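Monday, August
By Edgardo Fajardo

Board meeting ran past nine again. Lilibeth Catacutan says the new civics unit will reach 2,000 students by winter. I'll believe it when the readers arrive. The state passed its rule, the district bought the Baluyot packets, and our school got 2 sets.
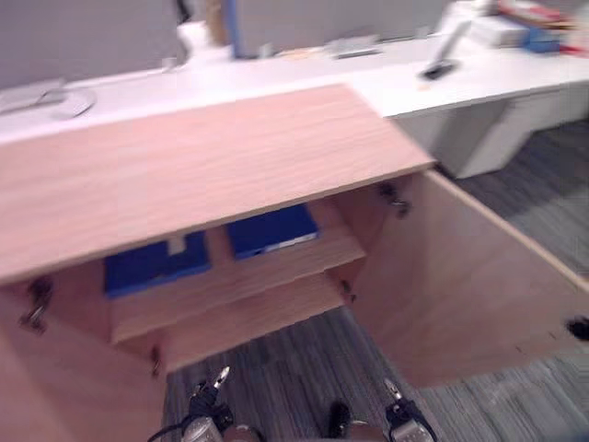

Virgilio asked who would train us and got a long answer with no name in it. They want every eighth grade class started on labor history by the end of the month – with what, exactly? Aileen still teaches from her own photocopies, and I trust those more.

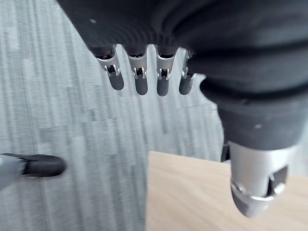 Black knit cover, grey carpet, table edge.

Call Ermelinda about the reading list.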